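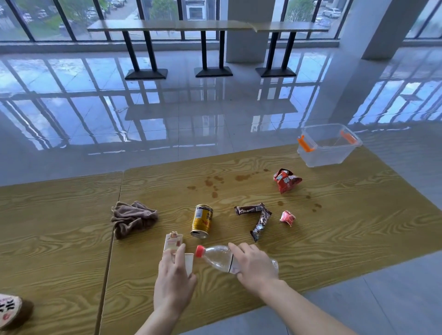 Notebook, clearing-up project, April, mid-afternoon

A long session today and a good one, so I'm writing it up while the kettle is on and before I lose the thread. Tumelo and Arsen were both here from the start, Tshepo came after his lecture, and Gert looked in twice (the second time with biscuits, bless him). Jitendra is still on placement, so if you're reading this, Jitendra, the bits you asked for are near the bottom!

The job, for anyone picking this up cold: we want the Vandari arm to clear a messy table by the end of term, and to do it from watching people clear one. The students take turns doing the clearing by hand, we record it from head height, and Tshepo's script cuts the recordings into single actions (reach, grip, lift, put down) for the training set. It sounds tidy when I put it like that. In practice we spent the first hour arguing over what counts as one action.

Take the cup and the bottle. Arsen's view is that when someone has a paper cup in the left hand and a water bottle in the right, it's one action with two hands, and should be labelled as a pair. Tumelo says it's two actions that happen to overlap, and that the arm has only the one gripper anyway, so a paired label is no use to it. I went back and forth, and in the end we agreed to label each hand on its own and add a tick box for "other hand busy". That way we can throw away the tick box later if it's no good, whereas we could never put it back in afterwards. Tshepo has changed the form already. Old labels need going over again, sorry all.

Bottles lying on their side are going to be a nuisance. The label round the middle is the part our detector likes best, and it's also exactly where people put their fingers, so the moment somebody takes hold of a bottle the box shrinks to the cap and a bit of clear plastic. Arsen had a red cap to work with and still lost the bottle on a good many tries when he ran the old model over it. I wonder whether we should train on the cap as a thing of its own. Gert thinks that's daft and that we'll end up with an arm that picks up caps. He may be right, but I'd like to try it for one evening.

Wrappers: still our worst class by a long way. We have 449 labelled clips now and only 123 of them have a wrapper in, and crumpled ones look like nothing in particular from one moment to the next. The dark brown ones on a wood-grain table are hardest of all. Red ones do much better, large or small. The brown cloth got called a wrapper as well, bunched up as it was, which made Tumelo laugh and then made her quite cross, because she had labelled the cloths herself and taken real care over them.

Stains. We've never had a class for them and I think we must, if the cloth is ever to be used for wiping as well as being picked up. Brown spots on yellowish-brown wood are faint enough that I have to look twice, and then there's the daylight off the floor by the windows, which shifts all afternoon. I suggested pulling the blinds next time. Tshepo would sooner leave the light as it comes, so the model gets used to it. We'll do his way first.

The drinks can on its side gave no trouble at all, I'm happy to say. Gold must suit it.

For Jitendra: the gripper opens to 90 mm with the new fingers on, which is plenty for a cup. Closing force is still set at step 7 and I haven't touched it, so please don't let anyone near a full cup until you've been through it with us. The Wurnine mount is tight again, Gert did it up with the long key, and the long key is back in the drawer under the Mnguni bench where it should have been all along.

To do before we meet again:
Tumelo to go over the cloth labels
Arsen to try caps as a separate class, one evening only
Tshepo to send round the new form
Me: write down what we mean by a stain, with a smallest size, and buy more paper cups

Kettle has boiled and gone quiet. Stopping there for today.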